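Chapter 4
Storage: Where Things Live

Emrys Morgan and Mitsuko Hoshino

In this chapter you will look at:
how people decide where to keep things
the difference between open and closed storage
reach zones, and how to measure your own
planning a storage layout for a small kitchen

Key terms: reach zone, carcass, drawer front, clearance, point of use

Open the nearest drawer at home and have a good look. There's probably a pen that doesn't work, a takeaway menu, a key to something. Somebody chose that drawer, maybe years ago, and everyone in the household has gone along with it ever since. We find this fascinating, and by the end of the chapter we hope you will too!

Storage is one of the oldest problems in design. People were sinking jars into cool earth and hanging food from rafters long before anyone thought of a cupboard, and the questions they faced are still ours. How often do I need this? Who else has to reach it? What will spoil it?

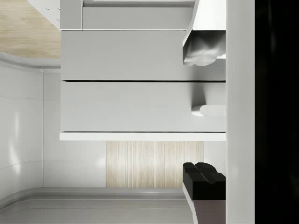 Drawers came fairly late to ordinary kitchens, and they changed how people worked. With a deep cupboard you kneel, move the front row and feel around for the back row. A drawer brings the back row out to you. The cost is in the hardware – runners, stops, a front that has to line up with its neighbours – and in the clearance you must leave on the floor so it can open fully. A drawer 700 mm deep in a narrow galley kitchen can pin the cook against the opposite bench.

Cupboards still earn their place. They take tall and awkward things, they're cheaper to build, and they can be rearranged with nothing more than a spare shelf.

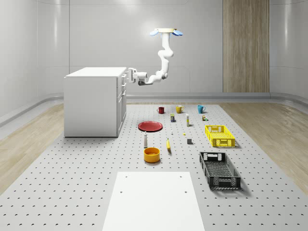
Figure 4.1 A white cabinet with its front divided into drawer and door sections.

Our case study follows Chiamaka Usman, who planned a kitchen for a share house of five adults, all of different heights. Her first drawing put every shelf below 2000 mm. Then she asked each person to stand at the bench and reach, and she lowered the top shelf by another 100 mm. You'll repeat her test in Activity 4.2, so bring a tape measure and a partner.

She also kept to point of use: pots near the stove, plates near the table, cloths by the sink. It sounds obvious, but try checking your own kitchen against it.
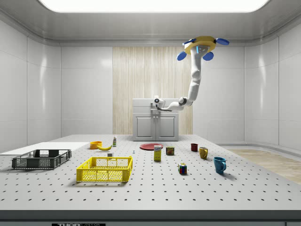 Figure 4.2 A compact sink cabinet with a flat countertop and two doors below.

Before you read on

1. Choose one cupboard or drawer at home. List what's in it, then mark each item daily, weekly or hardly ever.
2. Which items would you move, and where would they go?
3. Ask someone you live with the same questions and compare your answers.

4.1 Reach zones

Stand with your elbows by your sides and sweep your forearms in front of you. The area your hands cover is your primary reach zone, and it's smaller than most people expect.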